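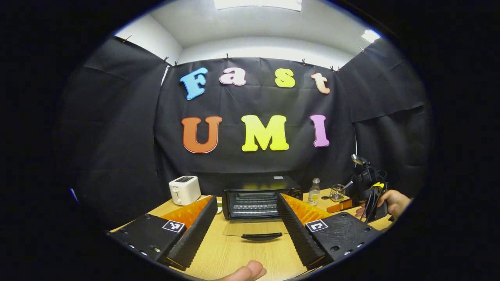

*Fig. 1. Foam letters on the black backdrop.*

Wed 10 May

**Storage migration, Brendlow cluster: status for Vasconcelos**

Moved 111 virtual machines off the old iSCSI array. 19 remain, all on the Pimum datastore, which still has snapshots older than the retention limit. These must be consolidated before the move.

Open issues:

- Path failover on two hosts took longer than the timeout set in the multipath policy. Trumov supplied a new HBA driver; it is installed on one host and under test.
- Queue depth was left at the vendor default on six hosts. Corrected, reboot pending.
- Backup jobs overlap with the nightly replication window. Elaine Mendonça is moving the start times.

No change to the budget. The license for the old array runs out in July, and the remaining machines need to be off it by then. Please approve a weekend outage for the Pimum work.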